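Platden House Holiday Lets -- Changeover and Safety Check
Flat: Jenham (first floor, two bedrooms)
Checked by: Eldana Habte
Date: Tue 26 December
Next full check due: April

Hello Helge, my comments are under each item as usual, and I'm sorry they have grown again. I had the flat to myself all morning and it is such a pleasant place to potter about in!

ENTRANCE AND STAIRS
Handrail firm, top to bottom -- OK
Stair light, both switches -- OK
Doormat lies flat -- ACTION
Comment: The corner nearest the door has started to curl. I turned the mat round so the curl faces the wall, but it wants replacing before the next lot arrive with their suitcases.

ALARMS AND FIRE
Smoke alarm, hall -- OK
Smoke alarm, big bedroom -- OK, new battery fitted
Carbon monoxide alarm -- OK
Fire blanket on its hook -- OK
Escape notice on back of door -- ACTION
Comment: The notice still gives the old meeting point by the bins. Could you print a fresh one with the gate on it? I've crossed it out in biro for now, and it looks dreadful.

KITCHEN
Hob, all 4 rings light and turn off -- OK
Oven door seal -- OK
Fridge at right setting -- OK
Kettle flex and plug -- OK
Knives in block, none loose in drawer -- ACTION, done
Comment: Two were in with the tea towels again. I do wonder whether a little label on the drawer would help, or whether people simply don't read labels when they're on holiday (I know I don't).

BATHROOM
Hot tap temperature -- OK
Non-slip mat -- OK
Extractor fan -- NOISY
Comment: Safe enough, only it rattles for the first minute or so and then settles. The Oksanen people fitted it, so perhaps they would have a look when they come about the boiler.

BEDROOMS
Window restrictors, both rooms -- OK
Bunk ladder fixed at both ends -- OK
Lamp flexes tucked away -- OK
Blind cords on their cleats -- ACTION, done
Bedding and throws, loose threads or tears -- OK
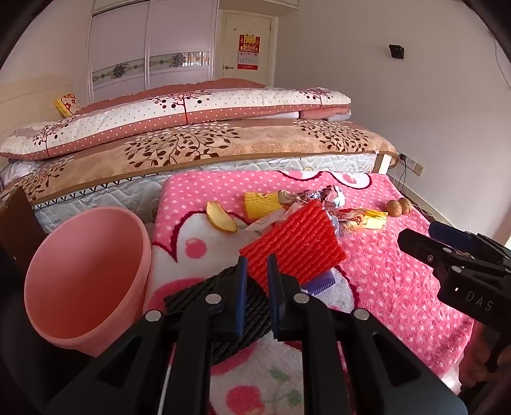
Small things and packaging deserve a line of their own on this form, I think, so I have put one in. Families with little ones book this flat more than any other, and anything light and stretchy ends up in a small hand sooner or later. The foam fruit nets are a good case: there is a red one, a black one and a yellow one on the spotty pink blanket, and the yellow has a little red-and-white sticker on it besides, just the sort of thing a toddler would pick at. The purple wrapper poking out from under the red net needs to go as well. Please add "nets, stickers and wrappers cleared from beds and blankets" to the master copy, under Bedrooms, and I'll start ticking it from the next changeover.

LAUNDRY CUPBOARD
Door catch, child height -- OK
Cleaning things on top shelf -- OK
Dryer filter cleared -- OK
Comment: The Plaltemeck descaler is down to its last drop. I would like to try the tablets this time, they are so much less fiddly, and there is no bottle to tip over.

STILL TO DO
Doormat -- Helge
Escape notice -- Helge
Fan -- ask Oksanen
Descaler -- me, when I'm next in town
New line on master copy -- Helge, please!

I've left the spare key in the usual place and the heating on low at 15. Signed, E. Habte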